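Accueil > Maison > Rencontres > « Un verre de couleur, on sait tout de suite à qui il est »

Oluf Norðdahl arrive à l'heure du café et parle de gobelets avant même d'avoir posé son manteau. Avec Grímur Vídalín, il tient Umilell, un petit atelier qui choisit et prête de la vaisselle de tous les jours pour des repas de quartier. Plus de 20 tablées depuis septembre, et l'envie de continuer s'entend à chaque phrase.

« Au départ on avait du blanc partout, raconte-t-il. C'était propre, c'était joli, et les gens perdaient leur verre au bout de cinq minutes ! Le jour où Grímur est revenu avec un carton dépareillé, tout a changé. »

La couleur, donc. De l'ambre, du violet, du rouge - et du bois clair dessous, toujours. Oluf ne jure que par les plateaux en lamelles, qui réchauffent les teintes sans les manger.

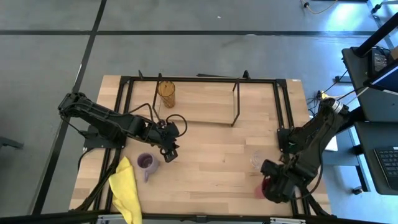
Le mug lavande, plus sombre à l'intérieur, et le grand gobelet ambré sur le plateau de bois clair.

Le mug violet est son préféré. « J'aime qu'il y ait deux violets dans un seul objet. On le remplit, on en perd un, on boit et il revient. Je pourrais en parler une heure, arrêtez-moi. »

Grímur, plus calme, défend les gobelets translucides. Il en a essayé beaucoup, il les range par teinte dans une armoire de la rue Vigfúsdóttir et refuse de les empiler. « L'ambre est magnifique dès qu'il y a un peu de lumière. À côté, il faut un rouge franc, sinon il s'ennuie. Le transparent sans couleur, je le garde pour l'eau, et je passe mes soirées à le chercher sur la table ! »
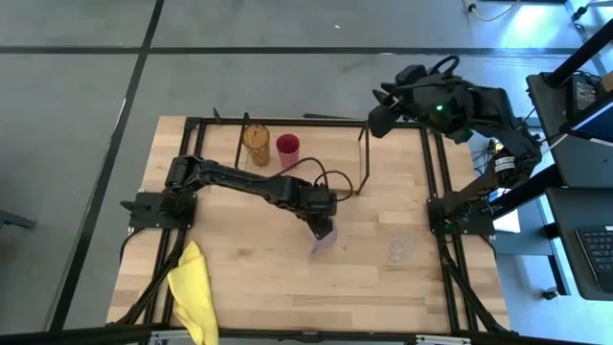 L'ambre et le rouge rosé côte à côte, le torchon jaune vif au bord de la table.

Et le jaune ? « Ça, c'est moi, reprend Oluf. Un tissu jaune, même froissé, surtout froissé. Je ne repasse rien. »

L'inventaire compte aujourd'hui 1306 pièces, assiettes comprises. La prochaine tablée se prépare avec les voisins de Drilham, et Grímur cherche encore des bols verts.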